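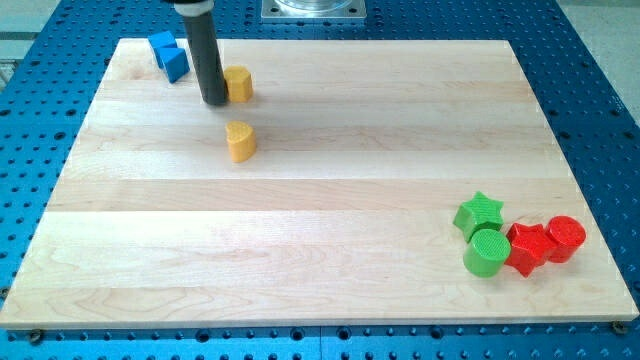
Setting Up the Block Pushing Task for the Student Arm Project

7/7/22
38 shares | 4 comments

These steps cover the tabletop pushing task used in the Solulon project course. The arm has a straight cylindrical tool with no gripper, so all motion of the blocks comes from contact with the side of the tool. Teams should have finished the safety sheet and the homing exercise before starting.

1. Parts

- Eight blocks: two blue, two yellow, two green, two red
- Maple board, bolted at the front corners to the blue perforated table
- Dark cylindrical tool
- Hex keys and a steel ruler
- Laptop with the Andside control package installed

Each color comes in two shapes or two copies of one shape. Green and red each have a star and a cylinder. Use the shape as well as the color in your task file, because "green" alone matches two entries and the loader will stop with an error.

2. Check the board

Try to slide the board by hand before you power the arm. If it moves at all, tighten the bolts and repeat the corner calibration from step 4. Do not move the board to a different row of holes. The saved limits assume its present position and the arm will not know that it has changed.

Wipe the surface with a dry cloth. Do not use polish or spray cleaner. A change in friction shows up in the push distance and makes your runs hard to compare with those of the other teams.

3. Set the tool height

Jog the arm to the middle of the board and lower it in small steps. Stop when a sheet of printer paper slides under the tip with light drag. Save this height as z_push. Raise the arm by 2 cm and save that height as z_clear.

Repeat the paper test near all four corners. If the drag differs a lot from one corner to another, the board is not level. Loosen the bolts, look for chips or dust underneath, and start the step again.

A tool that is set too high may ride over the edge of a tipped block. A tool that is set too low will score the wood.

4. Calibrate the corners

Open the Andside panel and choose Calibrate > Surface. Drive the tip to each corner when asked and press Record. Go in clockwise order, starting at the back left. The panel reports a residual after the last point. Anything under 2 mm is fine for this task. If it is larger, the usual cause is a point recorded twice.

5. Place the blocks

For the grouping task, start with the blocks in mixed positions and leave open wood between them. Leave enough space around each block for the tool to come down beside it. Blocks that sit against the edge can only be pushed along it or off it, so keep them inside the margin for your first runs.

Stars and wedges turn when they are pushed off center. Cylinders may roll if they fall on their side. Both are allowed, but a block that leaves the board ends the run.

6. Write the task file

Copy the template and rename it with your team code. A short entry has this form:

target: green_star
goal: near green_cylinder
approach: left
speed: low

The approach line sets the side of the block where the tool comes down. Choose the side opposite the direction of travel. Leave speed at low until the run passes review.

7. Run and record

Raise the tool to z_clear before every move between blocks. Start the log, then start the run. Keep one hand near the stop button and both arms outside the table edge. When the run ends, stop the log first. Stopping the arm first adds a long flat section to the file that has to be trimmed by hand.

The shared Allora folder holds 2,038 logged pushes from the March section. Use them to test your script before you book table time.

8. Common faults

Block spins in place: the contact point is too far from the center. Move it toward the middle of the face.

Arm stops beside a block with a force warning: the tool came down on an edge. Raise to z_clear, increase the offset, and try again.

Two blocks move together: they were touching at the start. Push the outer one away along the line of contact, then return to the target.

Before leaving, park the arm, close the log and upload it to the Tănase folder under your team code.

4 comments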